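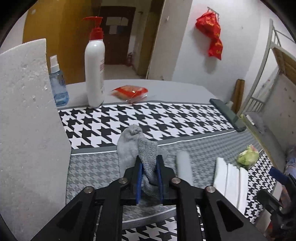
benitz_dev
I've been fighting with gripper tracking on patterned tablecloths for most of May and I think I finally have something worth sharing! The short version is that our visual odometry kept snapping to the wrong match whenever the wrist camera came in low over a repeating print. Houndstooth is the worst of the lot, and a table like this one gives you wide black-and-white bands of it with a finer gray version in between, so every little patch looks like its neighbor. By the time the fingers are closed on the gray knit cloth, my estimated pose was sometimes 4 cm off to one side, and the policy learned to grab air. What fixed it was masking everything on the table plane below a height threshold, then letting the tracker lean on the background instead. The door with the papers on it is a gift. So are the bunk bed rails.

kettlebird
Nice! Which tracker? I tried the same thing in Fundton last year and masking the table left me with so few features up close that it dropped out completely.

benitz_dev
Fellel, the 2-thread build. I hit that too at first. I keep the IMU prior tight for as long as the mask is on, and I don't let it relocalize until it has at least 31 background points again. Before that it would "recover" one houndstooth tile over and look perfectly happy about it.

Sudheer Varma
I'd push back a little on masking. The pattern isn't useless, it's ambiguous, and those are different problems. The gray strips and thin white lines between the bands are long straight edges, and they pin down rotation and one direction of translation really well. You're throwing that away at the exact moment you need it most, with the fingers almost on the object. Keep the lines, drop the corners.

benitz_dev
OK that is a really good point. My worry is that the cloth can shift when somebody drags an object across it, and then the lines are lying to me.

Sudheer Varma
Sure, so check them against the background and down-weight them when they disagree. It's maybe a day of work.

kettlebird
A day, he says :) But I agree with the idea. What do you do about the other gripper showing up at the side of the view? I get a ton of corners on the linkages and they all move together, so RANSAC loves them.

benitz_dev
Static mask for my own fingers, learned mask for the other one. It isn't perfect. I'd love to hear if anyone has something cheaper.

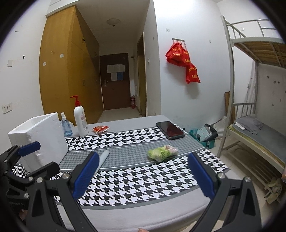
Hidayat lab, May

Second post from me, with both jaws open this time, and this is the kind of view where the tracker is having a great day. Bed rails, hook rack, door, all in view behind the table. I added Sudheer's line features last night and reran the full set of 34 episodes. Median drift near the grasp came down again, and the sideways jumps are gone in all but two. Both of those have the other gripper sitting close to the camera with its screws and lettering in plain sight, so kettlebird called it.

One thing I got wrong earlier: the height threshold should be in the table frame, and I had it in the camera frame. If you copied my config, please fix that before you do anything else — it matters a lot once the wrist tilts.

kettlebird
I did copy your config. Rerunning now, thanks!

mosslamp
I still think you'd get further by training on the raw video and skipping poses altogether. Then the tablecloth is just more variety.

Sudheer Varma
With 34 episodes? I'd want a lot more data before I trusted that. Good poses are what make a small set usable.

mosslamp
Fair, I was picturing a bigger set. Could you post the line weighting code anyway? I'd like to try it on wood grain.

benitz_dev
Yes, cleaning it up tonight. The variable names are embarrassing at the moment.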